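Search the shop Search Go
Fulta Finger Kit for Two-Arm Benches

Share 12

I've been running the after-school robotics club on these fingers since April and I'm finally putting up a proper page for them, mostly so I can stop answering the same emails (keep sending emails though, I like them!). We started selling the kit through Fivport because the other clubs in the Undbridge league kept asking where we got ours.

So what do you get? A set of swap-on plastic fingers for both grippers, the screws, and a little bag of spare tips, because your students will lose the tips. Mine do, every single week. The whole thing weighs about 700 grams in the box and goes on with one hex key. My ninth graders did their first swap in a lunch period and only argued a little.

We went with bright colors on purpose. When two kids are driving two arms over the same table, "move the red tip" gets a much faster reaction than "move the, um, inside one." Our club is working on the box-and-block task for the Karunaratne Cup right now, and the colors have saved us a ton of shouting.

One tip from me: practice with dark parts on a light table, and try some shiny ones too. Glare is a pain, and you want your team to meet it before match day. Also, give yourself plenty of slack in the cables before you let anybody reach across to the other side. I learned that one the slow way.

The kit is $100, and clubs ordering for more than one bench should just write to me for a better price.

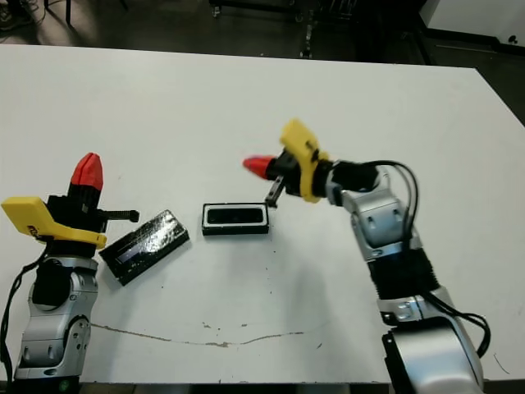
Nhàn Ung wrote in to ask for a softer tip, saying the standard one holds a box fine but her team keeps pushing the block away when they come in too low. Fair point, and I've got a rubber version printing this week. If you want to try a set, put "soft tips" in the order notes and I'll toss them in with the kit.

Comments 12 Share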